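5월호 | 공방 기행

글 편집부

로봇이 나무토막을 집기까지

공유 공방에 산업용 로봇 팔을 들이겠다는 말이 처음 나왔을 때 우리의 첫 반응은 기술적인 것이 아니었다. 문으로 들어가느냐는 것이었다. 들어가긴 했다. 문짝을 떼고, 문틀 한쪽을 떼고, 나중에 문틀을 다시 붙이면서 원래보다 조금 기울게 붙였다. 지금도 그 문은 비 오는 날이면 혼자 열린다.

공방 이름은 빌럼로(Billumlow)다. 인쇄소가 나간 건물 1층을 나눠 쓰는 모임인데 목공과 금속, 전자 작업이 한 지붕 아래 있고 그중 누가 가장 시끄러운지를 두고 몇 년째 결론이 나지 않았다. 필자도 회비를 내는 사람 중 하나다. 그러니 이 글은 취재라기보다 자백에 가깝다. 로봇을 들이자는 안건에 손을 든 사람 명단에 내 이름도 있다.

우리가 붙인 과제의 이름은 키스투스(Kistus)다. 상자에 아무렇게나 쏟아 놓은 토막을 로봇이 하나씩 집어 옆 상자로 옮기는 일이다. 공장 자동화 쪽에서는 빈 피킹이라고 부르는 오래된 숙제이고, 세 살짜리가 밥상머리에서 시키지 않아도 하는 일이기도 하다. 우리는 그걸 시키는 데 겨울 한 철을 썼다.

팔은 KUKA다. 중고 설비를 다루는 신드포트(Sindport)라는 업체에서 샀다. 판매 글에는 '실사용 적음, 상태 양호'라고 적혀 있었고, 도착한 물건을 보니 적어도 둘 중 하나는 사실이었다. 제어기는 따로 왔다. 제어기의 설명서는 더 따로 왔다. 독일어판이 먼저 오고 영어판은 2주 뒤에 왔는데, 그사이에 독일어판을 번역기로 돌려 읽은 회원은 비상 정지에 관한 장을 '급한 휴식'이라는 제목으로 정리해 두었다. 공방에서는 아직도 그 단추를 그렇게 부른다.

산업용 로봇의 힘에 대해서는 말을 아끼는 편이 낫겠다. 다만 우리는 첫 시운전에서 작업대로 쓰던 합판을 잃었다. 좌표계의 원점을 바닥으로 잡은 사람과 작업대 윗면으로 잡은 사람이 한 공방에 있었고, 로봇은 둘 중 먼저 입력한 쪽의 말을 들었다. 팔은 전혀 서두르지 않고 합판을 눌러 내려갔다. 그 뒤로 속도는 최대치의 10퍼센트로 묶어 두었다. 이 속도로 움직이는 로봇 팔은 무섭다기보다 좀 거만해 보인다.

상자는 철판을 접어 만들었다. 시제품은 종이 상자였는데 집게가 한 번 지나갈 때마다 상자까지 같이 옮겨 버렸다. 철판으로 바꾸고 나서는 그런 일이 없어졌고, 대신 소리가 생겼다. 토막이 떨어질 때마다 냄비를 엎은 소리가 난다. 전자 작업 구역에서 항의가 들어왔고, 목공 구역은 평생 처음으로 항의를 받는 쪽이 아닌 입장에 섰다. 그들은 그걸 꽤 즐겼다.

옆면은 비스듬하게 눕혔다. 벽이 수직이면 구석에 바짝 붙은 토막에 집게 손가락이 들어갈 틈이 없다. 각도를 정하는 데에만 회의를 여러 번 했다. 회의록에는 '좀 더 눕힌다'와 '너무 눕혔다'가 번갈아 나온다. 결국 절곡기를 쓸 줄 아는 유일한 회원이 자기가 접기 편한 각도로 접어 왔고, 그것으로 논의가 끝났다.
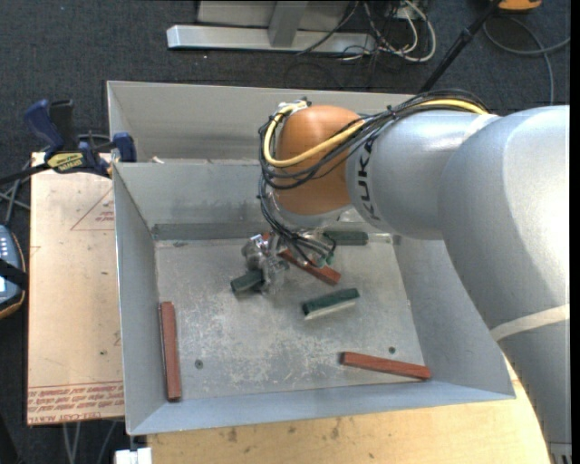
배선은 공방의 오랜 부끄러움이다. 팔이 여섯 축으로 도는 동안 선은 그 모든 축을 따라다녀야 하는데, 선에는 관절이 없다. 짧게 묶으면 손목이 돌다가 커넥터를 뽑아내고, 길게 늘어뜨리면 상자 모서리에 걸린다. 우리는 두 가지를 모두 해 보았다. 인터넷에는 로봇 배선을 아름답게 정리한 사진이 많은데, 대개 전원을 넣기 전에 찍은 것이리라 짐작한다. 지금의 배선은 늘어지긴 해도 뽑히지는 않는다. 전자 작업 구역에서는 이를 '자연스러운 상태'라고 표현했다.

그래도 하드웨어는 정직한 편이었다. 망가지면 망가진 데가 보인다. 문제는 인식이었다. 깊이 카메라로 상자 속을 훑어 토막의 위치와 기울기를 잡고, 그중 가장 집기 쉬운 것을 골라 팔에 넘기는 프로그램을 우리는 플래너건(Flanagan)이라고 부른다. 이름의 유래를 아는 사람은 공방을 나갔고, 코드에 주석도 남기지 않았다. 한번은 플래너건이 상자 바닥의 긁힌 자국을 토막으로 보고 같은 자리를 집으러 내려가기를 점심시간 내내 되풀이했다. 집게가 닿을 때마다 긁힌 자국은 더 선명해졌고, 플래너건의 확신도 점점 높아졌다. 철학을 공부한 회원은 그날 일찍 귀가했다.

해결책은 시시했다. 바닥에서 일정 높이 아래의 점은 전부 버리기로 했다. 그랬더니 이번에는 납작하게 누운 토막을 버렸다. 높이를 낮추니 긁힌 자국이 돌아왔다. 이 값을 맞추느라 숫자 하나를 바꾸고 집게를 내려 보고 또 바꾸는 일을 두 주쯤 했는데, 돌이켜 보면 그 시간에 사람이 손으로 옮겼다면 토막은 건물 밖까지 나갔을 것이다.

서로 기대 누운 토막도 골치였다. 위의 것을 집으면 아래 것이 구르고, 구르면 조금 전에 찍어 둔 위치는 쓸모가 없어진다. 그래서 한 개를 집을 때마다 팔을 비키게 하고 다시 찍는다. 느리다. 구경하러 온 사람들은 보통 두 번째 토막쯤에서 휴대전화를 꺼낸다. 촬영하려는 게 아니라 메시지를 확인하려고.

집게도 사연이 길다. 처음에는 손가락 끝에 아무것도 대지 않은 채 썼고, 토막이 미끄러졌다. 자전거 튜브를 잘라 붙였더니 잘 잡히는데 이번에는 놓지를 않았다. 손가락을 벌려도 토막이 한쪽에 달라붙어 대롱거리다가, 팔이 다음 것을 집으러 돌아가는 길에 떨어졌다. 바닥에 떨어진 토막은 상자 밖의 물건이므로 플래너건에게는 존재하지 않는다. 우리에게는 존재해서, 밟으면 아프다.

3월이 끝날 무렵 우리는 성적을 매겨 보기로 했다. 상자를 채우고, 비울 때까지 손대지 않고, 다시 채우기를 저녁 내내 반복했다. 기록지에는 집기 시도가 145회로 적혀 있다. 그중 몇 번을 성공으로 볼지에 대해서는 견해가 갈린다. 집었다가 상자 경계에 떨어뜨렸는데 토막이 알아서 옆 상자 쪽으로 굴러 들어간 경우가 문제였다. 로봇을 들이자고 한 쪽은 성공으로 치자고 했고, 문틀을 다시 붙인 쪽은 반대했다. 표결은 하지 않았다.

돈 이야기를 안 할 수 없다. 팔 값은 회비 적립금에서 나갔고, 전기 공사비는 예상에 없던 항목이었다. 건물에 들어오는 전기가 제어기가 바라는 전기와 종류가 달랐다. 공사 기사는 분전반을 열어 보더니 한참 말이 없었고, 그 침묵에도 요금이 붙은 것 같다. 그 돈이면 무엇을 살 수 있었는지를 적은 종이가 한동안 냉장고에 붙어 있었다. 맨 윗줄은 새 냉장고였다.

그렇다고 후회하느냐 하면 그건 또 아니다. 저녁에 공방에 들르면 로봇 앞에는 대개 한두 사람이 의자를 끌어다 앉아 있다. 어른 여럿이 맥주도 없이 금속 팔이 나무토막 하나를 집을까 말까 망설이는 모습을 지켜본다. 제대로 집으면 작은 탄성이 나오고, 놓치면 더 큰 탄성이 나온다. 금속 구역과 목공 구역 사람이 서로 말을 섞기 시작한 것도 이 의자들 덕이라고 본다. 주로 상대방 의자가 시야를 가린다는 말이긴 하다.

다음 과제는 색을 가려 담는 것이다. 여름 공개일 전까지 해 보자고 했고, 칠판에는 이미 '조명?'이라고 적혀 있다. 창으로 해가 드는 시간이면 플래너건이 보는 색이 죄다 노래지는 탓에 커튼을 달자는 의견과 해가 진 뒤에만 돌리자는 의견이 맞서는 중이다. 커튼 쪽이 우세하지만 커튼을 꿰맬 줄 아는 회원이 없다. 재봉틀을 들이자는 안건이 다음 달 회의에 올라와 있다.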